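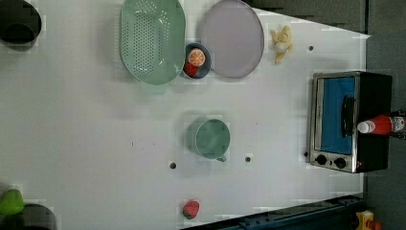 *Kitchen table task, top view. Toy food, real-size problems.*

## Can a machine put away a kitchen yet?

**flindano_tim** · Sep 16, 2022

Table like this one: colander, plates, measuring cup, pot, toaster oven with a ketchup bottle lying on top. Ask an arm to put the fruit on the big plate and the bottle somewhere upright. My guess is the fruit is doable now and the bottle isn't, at least without someone tuning it for that exact bottle. What are people seeing?

**Teodora Nedeljković**

Fruit is easy because it's toy fruit. It doesn't bruise and it's the same shape every time. Try a ripe banana and get back to me.

**pratgate_ops**

Disagree a little. We run a packing cell at Pratgate and soft stuff is mostly a gripper choice. What kills us is anything stacked or overlapping. The two pieces on the small navy plate would bother me more than the banana.

**I-seul Choo**

I did 200 tries of "pick up the cup" in March with a light green cup on a white table. Most of the misses were at the rim. Same cup on a dark mat, far fewer. So lighting and color still matter more than the demos let on.

**Teodora Nedeljković**

> soft stuff is mostly a gripper choice

In a cell, sure. You know what's coming down the belt. In my kitchen I don't know what's in the sink.

**pratgate_ops**

Fair. Our cell took some 2,000 picks before we stopped babysitting it, and it only handles 3 products.

**flindano_tim**

What about the oven door? Handle's vertical, so it should be a simple pull.

**I-seul Choo**

Pulling it is fine. Knowing when to stop pulling is where mine faults out. I can post the force logs if anyone wants them.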